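Buscar en el foro... Buscar Búsqueda avanzada

Foro Trorkanard > Casa y taller > Muebles

Manchas y marcas en mesa blanca, ¿pulir o cambiar el tablero?

Imprimir | Enviar por correo | Compartir (3)

tablero_norte
Dec 13, 2024
Buenas. Tengo una mesa blanca grande, marca Maeng, comprada de segunda mano. En la zona donde apoyo los codos ha perdido el brillo y al trasluz se ven rayas finas. Me piden 865 euros por un tablero nuevo a medida y me parece mucho. ¿Alguien ha probado a pulir?

gubia77
Depende del acabado. Si es lacado, se puede pulir con pasta fina y paño de algodón. Si es melamina, ni lo intentes: te comes la capa y queda un cerco mate para siempre.

mirlo_verde
No estoy de acuerdo. Yo pasé lija de agua de 800 a una melamina vieja, muy suave, y luego cera. Queda decente si no miras de lado.

gubia77
Decente un mes. Después se ensucia el doble, el poro queda abierto.

tablero_norte
No sé qué acabado es. En la factura de Clorkbridge solo pone "blanco satinado".

puntal
Las mesas de trabajo de donde estoy yo también son blancas. Llevan 4 años con uso diario y se limpian con agua y jabón neutro.

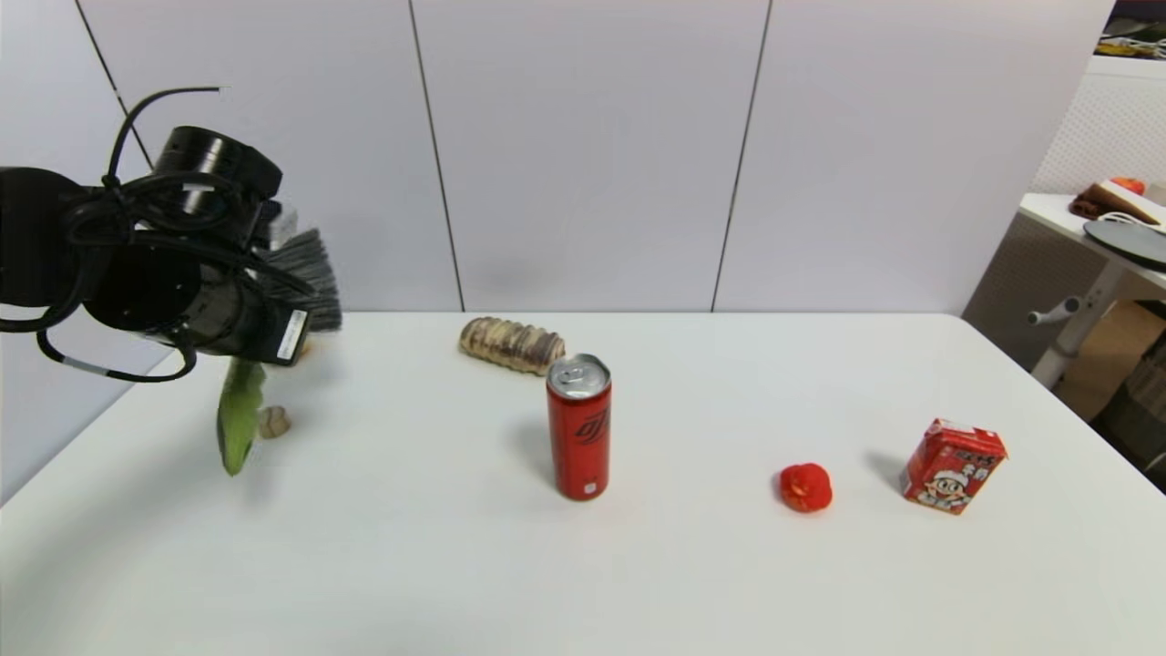 Mesa grande y pared también blanca. En la otra foto se aprecia mejor el brillo, que es poco.
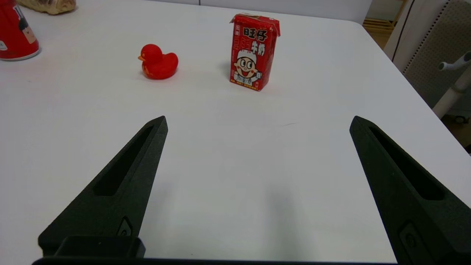
RE: Manchas y marcas en mesa blanca (página 2)

mirlo_verde
Ese acabado me gusta. Con tan poco brillo las rayas se disimulan más que en un blanco espejo.

gubia77
Sí, pero sigue siendo blanco. Una taza de café olvidada y ya tienes el círculo. Para saber qué acabado tienes, tablero_norte, mira el canto por debajo: si hay una cinta pegada, casi seguro melamina. Si el color dobla la esquina sin junta, lacado.

tablero_norte
Mirado. Hay cinta, y en una esquina está levantada.

gubia77
Pues no pulas. Pega el canto con cola de contacto y vive con las rayas – o forra el tablero con lámina adhesiva.

puntal
La lámina yo la descartaría. A la larga se levanta por las esquinas. Antes probaría el limpiador en crema de Pliler en una zona escondida, sin frotar fuerte.

mirlo_verde
Las cremas llevan abrasivo, o sea que es lo mismo que mi lija pero más caro.

tablero_norte
Pegaré el canto esta semana y probaré la crema por debajo. El tablero nuevo queda para otro año.

4 respuestas nuevas ocultas | Compartir (3) | Imprimir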